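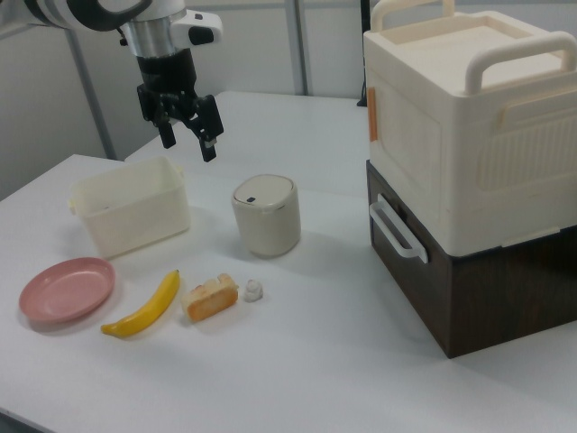
Why can't we just tell it to clear the table and go get lunch? One of my students at Grimstead asked me that in the first hour of robotics club, and I've opened the course with it every September since.

Chapter 2
Picking Things Up

So let's take the question seriously! You look at a toy banana and a plate and you already know what goes where. The arm has to be told (or shown) where the banana is, which way it's lying, how wide to open its two fingers and when to close them. Then comes the lift, and then you do it all over again for the bread – a different shape, so a different grip.

My club logged 538 tries for the Hernedley Cup, and 123 of those were missed grasps. I was thrilled with those misses, because we learned a ton from reading back through them. You'll keep the same kind of log in this chapter, so grab a notebook now and rule it into columns for object, approach angle, finger opening and result.

We'll start with the banana. Leave the small knobby white piece for Section 2.2 – it's harder than it looks, and I'd like you to have a few good grasps behind you first.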